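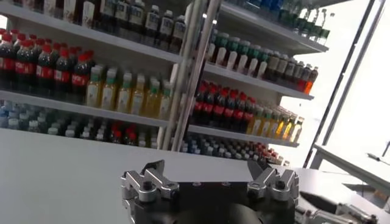
Jitov发布Allora取货单元养护手册，并公开Hinds门店样机的安装与检修记录

2021年1月7日，Jitov宣布，饮料零售取货单元Allora的中文版《安装与养护手册》即日起向所有门店合作伙伴开放。随手册一同公开的，还有Hinds门店那台样机从进场安装到年底检修的完整记录，一共33页，连当班人员写在页边的铅笔字也照原样录了进去。

这本手册我们写得比预想的要久。去年8月，Allora在Hinds门店开始试运行的时候，我们手里只有一份很薄的安装说明，讲的是怎么拆箱、怎么接电、怎么把急停按钮装到伸手就能够着的地方。真正在店里过起日子来，问题就一件一件冒出来了：货架推歪了一点怎么办，下午太阳照进来怎么办，换了一款瓶身更细的茶饮怎么办，晚上打烊以后台面该用什么擦。这些事情单看都很小，可是门店的朋友每天都要碰到，电话打过来，我们总得有一个说得清楚的答案。后来答案越攒越多，便有了现在这本手册。

先从安装说起

Allora的基本布置很简单：一张浅灰色哑光台面，机械臂在台面这一侧，饮料货架在台面的另一侧，夹爪越过台面去取瓶子。布置虽然简单，摆放却很讲究。Hinds门店第一次进场的时候，货架先到，台面后到，安装人员图省事，把台面直接顶着货架放下就开始固定，等到要调水平，才发现地砖有一处微微下陷，只好全部松开重来。手册里现在把顺序写死了：先给台面调水平，再立货架，最后才上机械臂。

货架我们沿用门店原有的白色层板货架，中间是带孔的浅灰色金属立柱。手册建议把这根立柱当作校准时的参照。立柱从上到下都能看见，货品换来换去，它的位置一直不动，用它来核对腕部相机的读数最方便。有一点要提醒大家，这种立柱表面会反光，校准的时候请选不容易晃眼的时段，或者先把旁边的帘子放下来。

Hinds门店的单元紧挨着一大面玻璃窗，采光很好，顾客喜欢，店员也喜欢，相机就不那么喜欢了。白天光线强的时候，靠窗那一头的瓶子在画面里会发白，标签的颜色变淡，软件有时候分不清哪一瓶是哪一瓶。我们试过给相机加遮光罩，试过挪货架，最后采用的是一个很朴素的组合：靠窗那一段在开店前和午后各校一次曝光，同时把颜色相近的品种尽量分开摆放。这个做法写在手册的第二章，旁边附了Hinds店员自己画的陈列草图，画得相当认真，我们舍不得重描，就原样印上了。

夹爪：每天都要看一眼的地方

如果整台设备只能挑一个部位来天天照看，我们会选夹爪。夹爪主体是深色的，两侧各装一只银色的金属手指支架，每只支架靠近中间的位置有一颗黑色螺栓。瓶子拿得稳不稳，很大程度上就看这两颗螺栓和两只支架是不是老老实实待在原位。

手册给出的每日检查只需要一小会儿工夫，请在开店前、设备断电并挂好警示牌以后进行：

一、用干净的无绒布擦拭两侧支架，边角和凹槽处多擦两下，饮料渍最爱藏在这里。
二、看螺栓上的划线标记有没有错开。错开了就按手册附表的扭矩重新拧紧，再补一道新的划线。
三、用手轻轻晃动左右支架，比较两边的手感。
四、检查接触面上的防滑垫，有翘边、起毛或者发硬就更换。
五、看一遍夹爪顶面的小螺丝孔，里面若有碎屑，用软毛刷扫出来，请勿用压缩空气往里吹。
六、通电，让夹爪空开空合，听声音。

第六条是应一线同事的强烈要求加进去的。他们说，天天跟这台机器打交道的人，耳朵比什么都灵，支架稍有松动，合拢时的声音就发闷。我们起初不太敢把“听声音”写进正式文件，觉得不够严谨，后来翻了Hinds门店的记录，发现好几次提前更换零件，起头都是某位早班店员在本子上写了一句“今天听着不对”。于是就写进去了，并且给每位合作伙伴准备了正常与异常的录音，可以在支持页面下载对照。

防滑垫由Plasta供应。试运行期间，Plasta先后送来几种不同硬度的样品，软的抓得牢，可是磨得快；硬的耐用，遇上表面带水珠的瓶子又容易打滑。最后定下来的是中等硬度的一款，更换周期为每2000次取放一次。Hinds样机在头一个周期里，由于计数器设置有误，同一副垫子一直用到第3498次才换下来，换下来的时候边缘已经磨得很薄。那副旧垫子后来寄回了Plasta，他们据此把背胶的边缘加宽了一圈。计数器的设置步骤，手册里用了整整一页来讲，请各位安装伙伴务必耐心读完。

一次检修的经过

手册第五章完整收录了Hinds样机的一次停机检修，我们想在新闻稿里多说几句，因为写手册的时候，大家争论最多的就是这一章该不该公开。

设备累计运行到1033小时的时候，右侧手指支架在取下层小瓶时开始偶尔碰到邻近的瓶盖。起初一天一次，后来次数多了起来，店员在日志里都记下了。当班人员先按手册旧版的说法，重新校准了相机，没有改善；又把货架位置核对了一遍，立柱的读数也完全正常。到这一步，大家才回过头去看夹爪本身。拆下右侧支架以后，发现定位面上有一层干掉的糖渍，把支架垫高了一点点，肉眼从外面根本看不出来。螺栓拧得好好的，划线也对得整整齐齐，支架却始终没有真正坐到底。

清理的办法很普通：温水浸过的布敷一会儿，等糖渍软化，再用塑料刮片慢慢推掉，擦干，装回，按规定扭矩拧紧，然后从最上层到最下层逐层试取。整个过程没有换任何零件。检修完成以后，我们给每日检查之外又添了一项每月检查，就是把两侧支架都拆下来，清洁定位面。拆的时候请一次只拆一侧，拆下的支架和螺栓放在同一个托盘里，左右两侧外形相近，混在一起再分就麻烦了。

内部有人担心，把这样一次“因为糖渍停机”的经历写出来，会不会显得设备太娇气。讨论了几轮，我们还是决定照实写。饮料店里难免有糖，瓶身沾上一点，夹爪就会带上一点，与其让每家店各自摸索一遍，还是早些告诉大家比较好。Hinds门店也很爽快地同意公开全部日志，在此再次道谢。

货架与台面的日常照料

Hinds门店的货架上品种不少，有红盖的可乐，有绿盖的茶饮，有蓝盖的饮用水，也有黄色和琥珀色的瓶装饮品。底层的小瓶排得很密，对夹爪来说最费心思。手册建议补货时把瓶子推到层板后沿，再轻轻往回带一点，让前排整齐；底层补完之后，请在控制屏上执行一次“底层复查”，让腕部相机重新看一遍瓶盖的位置。

补货时请把设备切到补货模式，等机械臂完全停稳，指示灯变为常亮，再把手伸进货架。这一条在手册里出现了三次，校对的时候有人提议删掉两处，我们没有删。

台面的要求只有两条：干净、不放杂物。哑光表面不怕普通清洁剂，但请不要打蜡，蜡层会让台面产生反光，给相机添乱。抹布、标价枪、笔这些小东西，店里忙起来很容易随手搁在台面上，建议在台面侧边挂一个小篮子，专门收它们。Hinds门店的篮子是店员自己从家里带来的，用了好几个月，一直很好用。

线缆同样要照看。机械臂每天来回伸展，腕部附近的线缆跟着弯折，时间久了，固定扣会松。每周请顺着线缆从腕部摸到底座，遇到松动的固定扣就换新的，不要用胶带代替。

手册如何获取

中文版《安装与养护手册》现已放在Jitov的合作伙伴支持页面，凭设备序列号即可下载，不另收费。需要纸质版的门店可以在页面上登记邮寄地址，我们会随下一批备件一起寄出。纸质版采用覆膜内页，沾了水可以直接擦掉，每日检查那一页做成了可以撕下来的挂卡，背面有孔，挂在设备旁边刚好。

与手册配套的养护包也同时开始供应，里面有Plasta防滑垫两副、手指支架备用螺栓、塑料刮片、软毛刷、无绒布和划线笔。已经签订年度服务协议的门店，第一份养护包由我们赠送。

今后手册会随着各店反馈不断修订。欢迎大家把自己的做法、疑问，还有页边的那些铅笔字，都拍下来发给我们。下一次修订已经排上日程的内容，包括冷藏货架前的安装方法、夜间无人时段的自检流程，以及细颈玻璃瓶适用的手指支架。

关于Allora

Allora是Jitov面向便利店与饮料零售场所推出的取货单元，由机械臂、夹爪、腕部相机、台面和控制软件组成，可以与门店现有的层板货架配合使用。

关于Jitov

Jitov从事零售场所自动化设备的设计、安装与维护，为合作门店提供现场培训、备件供应和远程支持。

媒体垂询及手册索取，请通过Jitov网站的“新闻联络”栏目留言，来信请注明媒体名称和希望了解的内容，我们会在两个工作日内回复。如需前往Hinds门店参观样机的检修过程，请提前预约，并预留出换鞋和登记的时间。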